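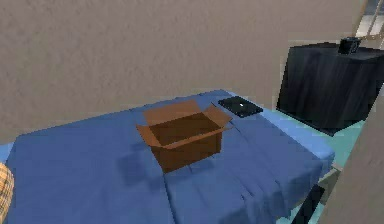

3 min read

31 July 2023

Moving out of the Kumsa apartment, part one

Well, I signed the lease. Come October I'll be living in Cendmont, on the second floor of a brick building with a laundry room in the basement and a bakery across the street (dangerous!). A bunch of you wrote back after the last newsletter to ask how the packing is going, so let's talk about it.

It's going slowly. I've been in Kumsa for five years, and I had no idea how much I'd squirreled away. The hall closet alone took me a whole Saturday. I found three umbrellas, a bag of curtain rings from a place before this one, and a fondue set I'd been telling people I gave away.

My plan, if you can call it that, is one small area a day. One drawer, or one shelf, or the bit under the bathroom sink. I tried doing a full room at a time and ended up sitting on the floor at 11 at night reading old birthday cards. A drawer I can finish before dinner. I also do all my sorting on the bed now, so if I want to sleep I have to be done with it – crude, but it works on me.

A few of you asked about movers. I got two quotes. The first was $2535 and covered packing, driving and unloading. The second came from Horko, a smaller outfit, at $1870, but that's for loading and driving only, and I pack everything myself. I went with Horko. The woman on the phone was patient with my questions about the piano bench, and I'd rather put the difference toward a decent mattress. Ask whoever you call about stairs, by the way. The first company had a stair fee hiding on the second page, and I only caught it when I went back to check the date.

Boxes! I haven't bought any yet. The grocery store puts theirs out early in the morning, and the liquor store next door has the good small ones that are just right for books. Please don't put books in big boxes. I did that on my last move and my back still brings it up.

On labels, I write the room on two sides and skip the top, which gets covered up the second you stack anything. I used to list every single thing inside as well, and then never read it.

The thing I'm stuck on is the kitchen table. It came from my aunt's house in Poltusico and it's too wide for the new dining nook by a hair. I've measured it more times than I'd like to admit. I could take the leaf out and live with the gap, or lend it to my cousin until I have a bigger place. If you've ever had a table cut down by a carpenter and were happy with it, hit reply and tell me what you paid.

Next time I'll get into changing addresses and what I'm doing with the freezer. Right now there's a lot of soup in there, and I'm having it for lunch again tomorrow.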